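Double bras : le vêtement rouge n'est pas saisi par le bon côté, capteurs ou calibration ?

Robotique maison > Manipulation > Textiles

Lorraine Greenwood
Bonjour. Montage personnel, installé dans le salon : deux bras, une pince à deux doigts et une caméra de poignet sur chacun, plus une vue de tête. Tâche : prendre un vêtement sur l'assise du canapé. Le masque de segmentation est propre, mais le point de saisie calculé depuis la vue de tête ne coïncide pas avec celui des caméras de poignet. L'écart mesuré est de 17 mm. Exposition figée, distance mesurée au mètre ruban, planificateur Skokden en version 2. Vue de tête, puis vues de poignet : 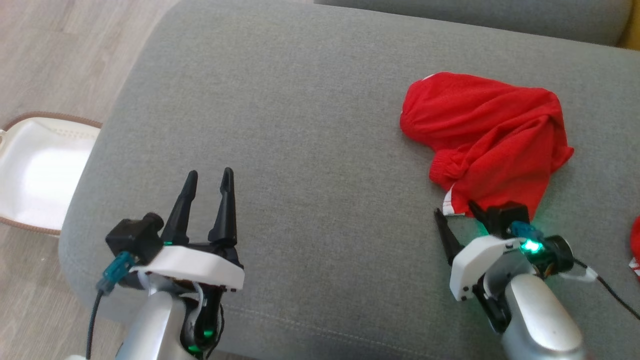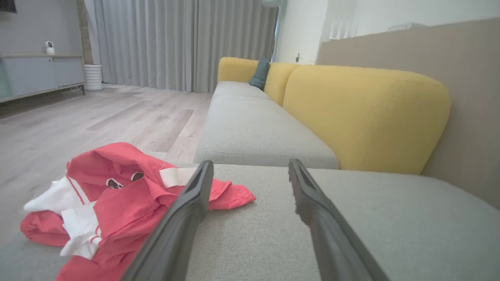
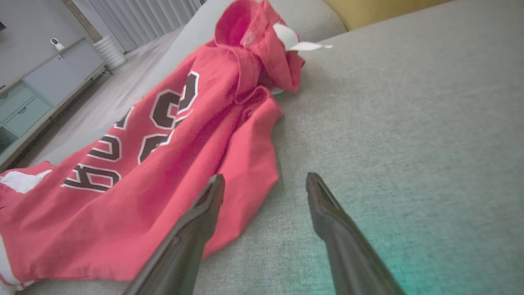
Réponses

Bunting
L'écart vient sans doute de la transformation caméra-pince. Refaire la calibration main-œil avec une centaine de poses, en variant surtout l'orientation du poignet : des translations seules ne contraignent pas la rotation. Vérifier ensuite l'horodatage. Si les trois flux ne sont pas synchronisés et que le bras bouge pendant l'acquisition, le décalage dépend de la vitesse. Test simple : bras à l'arrêt complet, deux secondes d'attente, nouvelle mesure. Écart inchangé = géométrie. Écart réduit = synchronisation.
Autre point, un tissu froissé n'a pas de centre utile. Le barycentre du masque tombe facilement dans un creux. Viser plutôt une arête de pli, avec l'ouverture de la pince perpendiculaire à celle-ci.

Distness
J'ai eu pareil, j'ai changé de caméra et c'était réglé.

Levine
D'accord avec Bunting pour la calibration. J'ajoute la profondeur : l'assise est souple et la hauteur du plan varie dès qu'un doigt appuie. Ne pas coder cette hauteur en dur. Descendre lentement, surveiller le courant moteur, remonter de quelques millimètres au contact, puis fermer. Chez moi le seuil brut est à 1530, valeur à reprendre sur vos moteurs.

Lorraine Greenwood
Test à l'arrêt effectué : écart inchangé, donc géométrie. Je refais la calibration main-œil des deux poignets avant de toucher au seuil.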